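Home Explore Notifications Messages Profile

Yuk-lan Yuen
I promised to write about how my mother's family cooks congee, and how I cook it now, far from them. It is a small thread. Please be patient with my English.

1/ The rice. I use one cup of old jasmine rice for 10 cups of water. My aunt Siu-fong Yu uses 8 and says mine is soup. We have not agreed on this since I was a student.

2/ Wash the rice, drain it, mix in a little oil and salt, and leave it for 40 minutes. Some people freeze it overnight. I tried this in February and the grains did break faster, but I forgot the bag for two weeks.

3/ Bring the water to a boil first, then put in the rice. Stir at the beginning, and again near the end. In the middle, leave it alone. The lid should be open a little, or you will clean the stove.

4/ Total time is 90 minutes on low heat. My Surnel pot is thin, so I must watch it more. A heavy pot forgives you.

5/ Side dishes matter more than people think. Congee is plain, so each salty or sour thing needs its own plate, and they do not have to match.

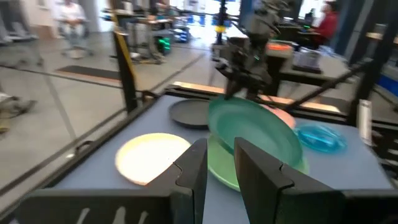
6/ What I put out: pickled mustard greens, peanuts, salted egg cut in four, fried dough if the bakery still has it at 7 in the morning. My aunt adds fermented tofu – only a small corner, it is very strong.

7/ White pepper at the table, never in the pot. Ginger cut as thin as you can. Mine is always too thick and my aunt always mentions it.

8/ For guests I like wide, shallow bowls. The congee cools faster and children do not burn their tongues. A deep bowl stays hot too long.

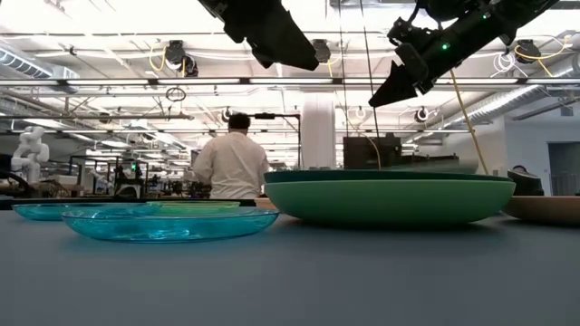 Plates and a big green bowl, my favorite shape.

9/ Leftovers become very thick in the fridge. Add hot water little by little and stir. Cold water makes it lumpy, I do not know why.

10/ Somebody asked about brown rice. You can, but soak it the night before and cook it longer. Tomorrow I will write about the fish version – my aunt is checking the recipe.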